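Vullow tracking stack — pre-run check
2025-08-13

1. Estop reachable, both sides. OK
2. Marker cube seated, print clean. OK
3. Pose log writing. OK, 389 frames then one gap. Rerun, no gap.
4. Tray clear of the table edge. OK
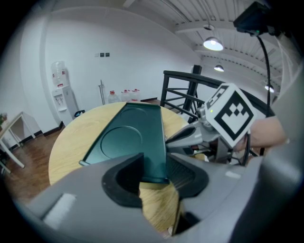 Item 2, marker cube on right gripper, tray on table.

5. Latency under 200 ms. FAIL first go, passed after restarting Cassim. Needs a proper look, its done this since Febuary.
6. Background mask on. See below. 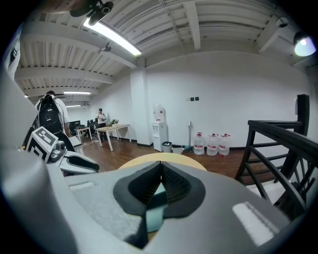 Planner build is still 7, config says 3 — sort before next run. Mask has to cover the whole floor side, not just the wall. People standing beyond the round table, plus the stair railing, all end up in view. Set it wide and recheck after any camera change.

7. Punent backup. NOT DONE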